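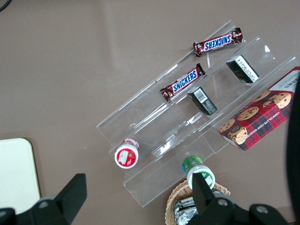
Nuvanus phone shipments, is the sell-in figure worth anything?

Mobile Industry > Market share and shipments

pellworth_k
Jan 18, 2021
The Ovard tracker has Nuvanus at 140 million units for the year, up 7% on the year before, and calls it third in the world. I have been trying to square that with the Halás numbers, which put the same maker well down the table. Both firms say they measure smartphones only. Has anyone compared the methods properly? The free summaries are thin and I am not paying for the full Ovard set.

tarn_logic
They measure different points in the chain. Ovard counts sell-in, meaning units invoiced by the maker to distributors and carriers. Halás counts sell-through, meaning activations plus a retail panel. A maker that is filling the channel will look much better on the first than on the second. The gap should close over the following two quarters if the stock moves. If it doesn't close, you get returns or price protection payments, and those turn up in the accounts under other operating costs.

pellworth_k
Understood, but the gap has been there since May. That is more than two quarters.

copperpair
It has been there since May because that was when Nuvanus moved its budget line to the Jindham sub-brand. Ovard rolls sub-brands up to the parent and Halás lists Jindham separately. Add the two Halás rows together and most of your gap goes away. It is a labelling matter. I would not read channel stuffing into it.

tarn_logic
Most of it, yes. I added them when the third quarter tables came out and was still short by a margin I would not put down to rounding. Jindham handsets also sell mainly through small independent shops, and the Halás panel covers those badly. So part of the remainder is panel error and part is stock. You cannot separate the two from published data.

greyband
Shipments are the wrong thing to argue over anyway. Nuvanus makes nearly 40% of its volume in handsets with an average selling price I would not want on my books. Rank by revenue and it drops out of the top group altogether. I have said this in every one of these threads.

copperpair
You have, and it still doesn't answer the question that was asked. Component suppliers and network planners care about units. A carrier deciding when to switch off 3G wants to know how many 4G handsets are in use, and the selling price tells it nothing.

greyband
Then it wants the installed base, and shipments are a poor stand-in for that too. Replacement cycles are getting longer. A unit shipped this year may replace one from the same maker and add nothing to the base.
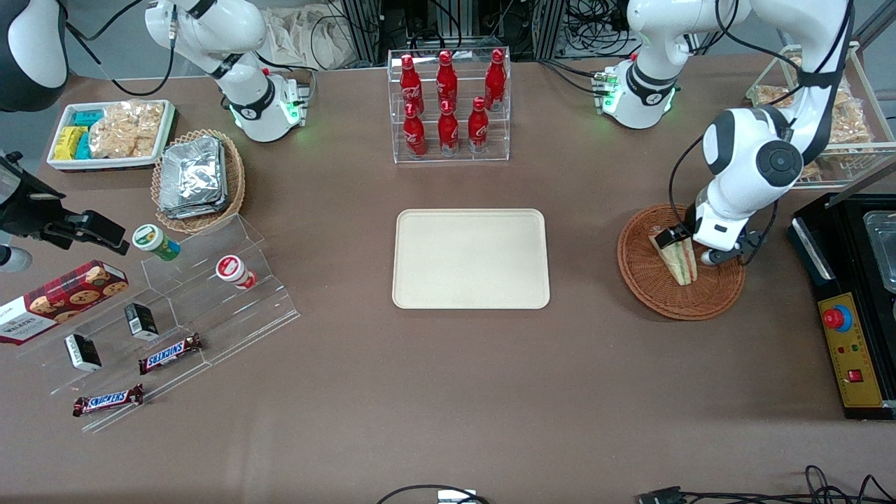
sevenoak_rf
I worked in handset distribution until last year, so a few points on how sell-in gets booked. The invoice date is what matters, and the invoice is raised when goods leave the bonded warehouse. A pallet that leaves on the last day of the quarter is a shipment for that quarter even if the shop sees it three weeks later. Think of a sandwich lifted slightly inside its basket by a gripper: one tracker counts it as soon as it is lifted, another waits until somebody has paid for it, and both are following their own rules. Quarter-end loading is normal for every maker I dealt with. What you should look for is whether the first few weeks of the next quarter are unusually weak.

pellworth_k
Useful, thanks. Does either firm publish monthly splits?

sevenoak_rf
Halás does for the larger European markets, delayed by a quarter. Ovard does not, or did not while I had access. Customs data will give you a rough monthly series for import-only countries. Watch the tariff codes, as refurbished units are mixed in with new ones in several of them.

tarn_logic
Refurbished stock is a fair point. Halás activations will pick up a refurbished handset as new if the IMEI was never activated in that country. That pushes its figure up, so the true gap with Ovard could be wider than the tables show.

copperpair
Or the same size, if Ovard has the grey imports in its regional totals twice. Its notes used to mention a correction for that. The latest summary doesn't.

pellworth_k
I will add the Jindham rows, take the import-only markets out and see what is left. Will post the sheet if the remainder is big enough to be interesting.

greyband
Put a revenue column in it.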